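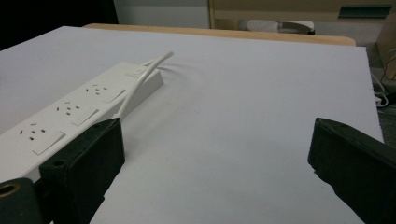 White board on the table, power strip on the left.

Filed under: Barn Notes, Tack and Gear

August 2026

I changed fly sheets this summer. The old one was a Gritico that lasted two seasons before the chest straps gave out, and by May the belly band had gone too. I patched it once and then ordered a Drumis in the same size.

Sizing was the first problem. My mare is short in the back and wide in the shoulder, and the Drumis is cut narrow across the front. She had rubbed hair off both points of her shoulders in the first week. I sent it back and went up a size. The bigger one hangs a little long behind, but she can put her head down to graze without the neck pulling tight.

The mesh is heavier than the Gritico's. I was worried about heat, so on the hot afternoons I put my hand under it at the withers. She was damp a few times and never soaked. On days with no breeze I leave it off and bring her in under the fan until evening.

It cost almost 60 dollars more than the old one. The tail flap is bigger and the leg straps are elastic, which she tolerates. The surcingle buckles are stiff and I still fight with them in the morning.

I wash it every other week with the hose and a soft brush, then hang it over the fence. It doesn't go in the machine. The label says 40 degrees Celsius at most, and my washer has no setting I trust for that.

Next I need to sort out her fly mask, as she has pulled the ear seam open on the left side.

Recent posts
Ragab bell boots after one winter
Trailering to Faltbridge and back in a day
Soaking hay without making a mess
What I keep in the grooming tote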